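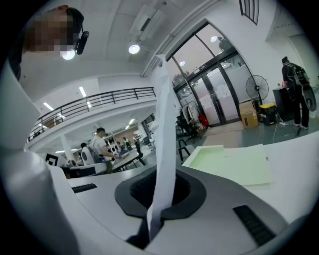

Do hand-held grippers need a written set of house rules if there's no robot arm in the room?
They do. A short one, one side of paper, kept where people work and read before the first take of the day.

3 min read

Filed under: Lists > Shared Labs > Working Practice

Search this list Go

Subject: Re: Re: draft rules for hand-held gripper sessions
Date: 9/29/22

Sorry all, typing this between takes so it'll be rough. Somebody at Todolis asked me to put the answer at the top so it's at the top. Quoting the bit of the last message I'm replying to:

> We've got the Grarnside sheet from March and tbh most of it
> doesn't apply to us. 17 rules, and more than half are about arms,
> fences, e-stops. Our people hold the thing in their hands. Do we
> cut it down or start again? Also the cable rule, are we serious
> about that? Every room I've ever worked in has a lead on the floor
> somewhere.

Cut it down. Don't start again, you'll lose the dull ones and the dull ones are what we get caught by. I went through it last night and got to 13. Could be fewer. Notes below, not in any order.

Cables. Yes serious. Someone holding a gripper in each hand is looking at the gripper tips, not at their feet, and can't grab anything if they go over. So — power strips against a wall or under a table where you can, and if a lead has to cross the floor it goes where the person demonstrating isn't going to step back. Tape it if it's staying the day. I don't mind a lead on the floor, I mind one behind somebody's heels.

Table. Only what the task needs, plus whatever the task sheet says is meant to be there as clutter. If it's clutter write it down as clutter. The Vorard lot were leaving bits out from the task before and then nobody could say wether it was on purpose.

Finger pads. Check before each block, not each day. Old sheet says each day, which is fine for an arm doing the same pick over and over, but hands squeeze harder than people think. If a pad's lifting, stop, swap it, note the take number. Don't press it back down and carry on. I have done this. Cost us 90 takes.
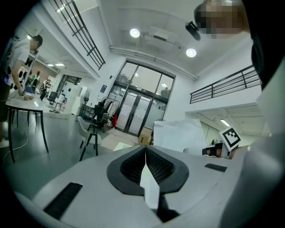 Spare pads live in a bag with the date on, and a change of pad counts as a change of kit, so it goes in the log same as a new gripper would. The Amato draft has a nice short line on this, I'd just lift it if they don't mind.

Markers. No fingers on them, no tape over the corners, no writing on the white border. If one gets moved, even a bit, everybody stops till it's been checked. This was rule 4 on the old sheet and I'd make it rule 1.

People in the background. Old sheet says clear the room. Not going to happen in a shared space and I don't think it should, real rooms have people in them. What I'd put: everyone in the room is told before recording starts, anyone who doesn't want to be in it gets somewhere to sit that's out of view, faces are blurred before a file goes off site. And nobody leans over the table mid-take to be helpful. Wait for the end, then speak.

Breaks. Wanted this in bold but it's a plain text list. Holding two of these out in front of you is hard on the wrists and shoulders. Stop when it aches, not when the block ends. I'd sooner have 400 decent takes than any number of tired ones, and tired ones show, the hands start to wander and you get grasps no one would make fresh.

Cloth tasks need there own line. Cloth has to start from a state somebody else could set up again from the sheet. "Crumpled" is ok if you say how, eg picked up by the middle and dropped once. "Crumpled" on its own isn't.

Stuff I'd drop: fence distances, the arm speed table, the two-key thing, the lockout tags. Keep the speed table somewhere for when Grarnside get there arm going but it doesn't belong on this sheet.
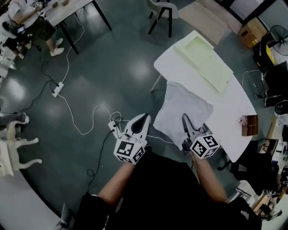
Todolis desk replied off list and said I could paste it: fine with all of that except breaks, where "stop when it aches" is too late and too easy to ignore. They'd want a fixed break written in, and a second person in the room who's allowed to call it. They also think the cloth line should go on the task sheet, since it changes with every task and the house rules shouldn't.

Ok. Agree on the second person, will add. Not sure on fixed breaks, people will rush to get to them. Cloth I'd leave in for now but could be talked round.

Will send the 13 (14 now?) as plain text once I've tidied it. If you've got a rule that came out of something going wrong, send me the rule and what went wrong, both, one line each is plenty.

Got to go, next block's starting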